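Notes for the Romness session, 3:00 slot
Speaking: Grażyna Nowakowski. Amber runs the slides and takes over if my voice goes.

[wait for the doors to close, water first]

Good afternoon, everybody, and thank you for coming in after lunch, which is the hardest hour of any day to ask people to think about data. I'm Grażyna, my colleague Amber Desmet is over there by the laptop, and between us we look after example gathering at Gunameck. That means we spend our days teaching by showing. We pick up the grippers, do a small household job with them, and the recording goes into the pile that the policy learns from.

When we started, I had the idea that more was more. We had 749 episodes by the end of October and I was so proud of that number that I put it on a mug (I still have the mug). Then we trained on it, and the arm was lovely at the first half of every task and hopeless at the second half. Amber went back through the recordings, bless her, and found that all of us hurried once the toy was off the ground. We were bored by then, and it showed.

[pause, let them laugh if they want to]

So I want to talk mostly about the hanging task today. You have a little rack with pegs, a tray under it, and a soft toy on a strap. It sounds like nothing at all. My sister asked me what I did at work that week and I told her, and there was quite a long silence on the phone.

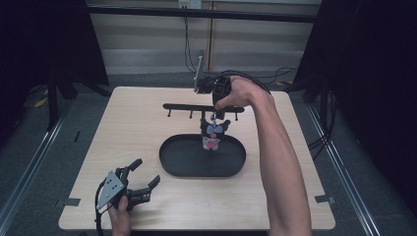
The strap is where all the trouble lives. A soft loop never sits the same way twice, and a person holding a gripper feels it slip and corrects for it without ever thinking about it. Those little corrections are gold to us, and for months we were throwing them out! We had a rule that any episode with a fumble in it got deleted. Now we keep the fumble as long as the person recovers, and we tag it so we can find it again.

[slide: tag list. Don't read it out, they can read]

The other change was the pace. We ask people to do 16 episodes and then get up, walk down the hall, have a coffee, look out of a window. I know that sounds soft, and I did have to argue for it with the folks who keep the schedule, but the second halves of the episodes got so much calmer that I stopped having to argue.

We're at 3911 episodes for the Coetzee set now, and I'd trade a good many of the early ones for a single afternoon of the recent ones. If you're just starting out, please watch your own recordings all the way to the end, at normal speed, before you collect any more. It's dull and a bit embarrassing and I wish I'd done it in the first week.

[Amber: switch to the Stunex comparison here. If the clip won't play, skip it and go to the plot]

I'll hand over to Amber for the plots, and then we'd both love to hear what you're all doing about straps, strings, bags and anything else that flops. Microphone's in the middle aisle.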